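Cloth Napkins Belong in the School Cafeteria

The Covport schools buy 3675 paper napkins a week, and most go in the trash unused. I think the district should switch to cloth at lunch, starting with the 168 children at Clurkcombe.

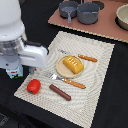

The usual objection is laundry. Clurkcombe already has a washer for gym towels, and it sits idle most mornings. Annick Renaud, who ran the kitchen there for six years, told me one extra load a day would cover it.

Cost is a fair worry. Cloth is expensive up front and some of it will go home in backpacks and stay there. 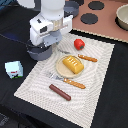

I would still spend the money. Children take better care of things that are meant to last, and they learn it by handling them every day. The board takes up the supply budget in May.

Leonilde Magalhães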